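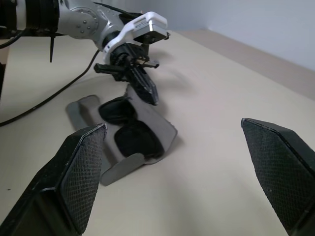
Search this guide Go

Posted in April by Soledad Pacheco

4. Setting up and scoring the sunglasses task

Read section 3 first if the arms have not been zeroed. This section covers the two-arm task as we ran it for the Miranda comparison: pick up the sunglasses, put them in the soft case, close the flap. It also covers scoring, where most of the trouble is.

The Birthorpe write-up says its policy "handles soft containers." We trained on 1,465 demonstrations and I still would not put that sentence in a paper. Follow the steps and make up your own mind.

4.1 Before you start

1. Zero both arms and open both grippers fully.
2. Wipe the mesh pads on the fingers with a dry cloth. Do not use alcohol. Svitlana Pylypenko tried it on an older set and the grip changed enough to spoil a day of runs.
3. Check the cable on each arm by moving the wrist through its whole range by hand, with power off. It should not drag objects with it.
4. Start the wrist cameras and the head camera, then confirm that all the clocks agree. The Zesum logger will record happily with clocks that don't.

CAUTION: Both arms work in the same small space over the case. The collision check covers the links but treats each gripper as a plain box, so it knows nothing of the long finger tips. Keep a hand on the stop button during the first runs of any new checkpoint.

4.2 Laying out the table

5. Put the case down open. Don't smooth it flat or press the creases out. A tidy case is an easier task, and if you test on one you have to say so.
6. Lay the sunglasses on the table within reach of the right arm, lenses up, arms folded.
7. Add the other objects from the layout sheet. Leave them where the sheet says even if they look to be in the way.
8. Turn the case to the angle drawn for that run. Draw the angles before the session. People who choose angles as they go choose kind ones, and I include myself.

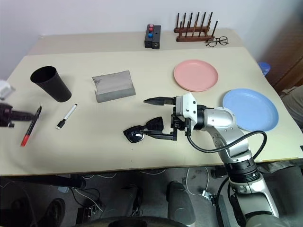

Figure 4-2. Right gripper at the bridge of the sunglasses, with other objects left on the table.

Note: Dark lenses on a pale table are close to the best case for the cameras. We have no results on a dark table. Anyone who tells you the method is "robust to background" should be asked which backgrounds.

4.3 Running a trial

9. Load the checkpoint and write its name on the run sheet before the arms move.
10. Start the logger, then the policy. Step back to the tape.
11. Let the run go until the policy stops by itself or reaches its time limit. Do not nudge the case. Do not reset a fumbled grasp and call it the same trial.
12. Save the log, then score from the table before touching anything.

If an arm stalls with its finger against the table, press stop and score the run as a failure. Casimiro Segura argued for leaving these out as hardware faults. We looked at the logs and the policy had asked for that position, so they stay in.

4.4 Scoring

Use three grades:

Full: sunglasses inside, flap closed, both grippers clear.
Partial: sunglasses inside, flap open.
Fail: anything else, including sunglasses resting on top of the case.

Report the grades separately. The Birthorpe numbers seem to add full and partial together, though the text never says so, and I have had no reply on that point. Added together, our results look good too. The flap is the hard part and it disappears from the total.

13. Have a second person grade from the head camera video without seeing your sheet. Nicanor Aranda did this for our set. Where the two of you differ, keep both grades in the file.
14. Run 20 trials for a quick check of a checkpoint and 200 for anything you plan to quote. Twenty trials will tell you if a checkpoint is broken. They will not rank two decent ones, whatever the bar chart suggests.

4.5 What the wrist view is worth

The claim under test is that a wrist camera on each arm helps most in the last stretch before contact. It may be true. We have not shown it. To test it, mask one wrist stream at a time with the Bondau filter and retrain each time. Masking only at test time measures how upset the network gets about a missing input, and that is a different question.

Yvonne Treloar keeps the masked checkpoints. Ask her for the retrained set and check the folder name before loading, as the older ones sit right beside it.

Continue to section 5 for moving the logs off the robot.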